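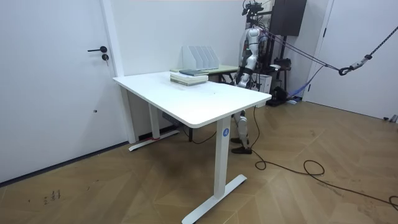 Jandadance season 4, the Vetalham episode: was the result fair?

amra_p
Posted June 22, 2023
Hello everybody. I finished the Vetalham episode last night and I am still thinking about it. Ermira Dumitrescu got the lowest score from the judges, but the public vote saved her and the Ristić brothers had to go home. I like Ermira very much as an actress, I have seen Mevcombe two times from the beginning to the end. But this was a dancing show. Does somebody here think the result was correct?

tangofoot
The public vote is half of the result, it was always like this. The brothers knew the rules when they signed. I would not call it unfair.

mevcombe_fan
She had an injured ankle in the rehearsals! They showed it for 30 seconds and then went to the commercials. I think she did very well with the waltz if you consider this. Also she is an actress and the brothers had 17 years of folk dance behind them, so who is the real beginner here?

amra_p
mevcombe_fan, I did not know about the ankle, I must have been in the kitchen during this part. It changes my opinion a little. But I still think that the judges should have the last word when the difference is so big.

old_sofa
I disagree with Amra. If the judges have the last word, why should I pay for the vote? My wife sent three votes for Ermira and she was very happy with the result.

tangofoot
Your wife is the reason why the good dancers go home :)

old_sofa
She says thank you.

quietbalcony
One correction for mevcombe_fan. The older Ristić brother has the 17 years of folk dance. The younger one is a singer and started to dance only for the show, he said it in the first episode. You could see it in the turns, he was always a little behind.

mevcombe_fan
OK, you are right about the younger one. I mixed them up. But my point about Ermira stays the same.

quietbalcony
About the waltz I also have another view. The ankle explains the slow steps, but it does not explain the arms. She holds them like in the court episodes of Mevcombe, very stiff. For a lawyer it is good, for a waltz it is not.

amra_p
Now I will see the lawyer in every dance, thank you for this. Does anyone know if she comes back to Mevcombe in November? I read in one place that her contract is finished and in another place that they already film with her.

mevcombe_fan
She said in the radio interview that she comes back, but only for some episodes. She did not say how many.

tangofoot
Then she needs to leave Jandadance soon — she cannot do both. Maybe the voters should let her go and rest the ankle.

old_sofa
My wife does not agree.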